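# Skivetti two-arm kit: questions we get a lot

Last revised 18 Jul 2019

**What do I get for my money?**

Two arms, two grippers, the cables, the Ledasel control software and a printed manual that is thinner than you'd like. The table is yours to find.

**Can I buy just the one arm?**

You can, from Fogh, who make a perfectly good one. Skivetti is sold in pairs and the software sulks if it can't find the second.

**What sort of thing can it pick up?**

Anything up to 2 kilos that fits between the fingers. Hard, square things are easy, and every brochure is full of them. Soft things in slippery wrapping are where the money goes.
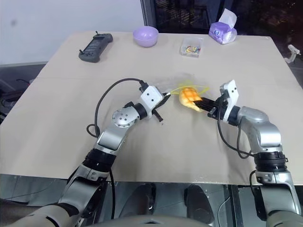 Bagged food is the job most buyers ask about first, usually bread. The gripper force runs from 1 to 50 in the settings, and for anything baked you want to live near the bottom of that range. A yellow bun in a clear bag, with the right-hand fingers pressing into it, is a fair test of your nerve and of your numbers. Start low, go up one step at a time, and buy more buns than you think you need.

**Do the cables have to hang like that?**

Yes. The loops give the wrists room to turn. Customers who tie them back neatly write to us in February asking for new cables, and we sell them new cables.

**How long does setup take?**

Nearly 17 minutes if you've done it before. If you haven't, clear the afternoon.

**Does it work with Bitport?**

Version 3 and later. Earlier versions will connect, look pleased with themselves and do nothing.

**When does it need a service?**

Every 3,000 hours. The software will remind you, then remind you again, and there is no setting to stop it. We have asked.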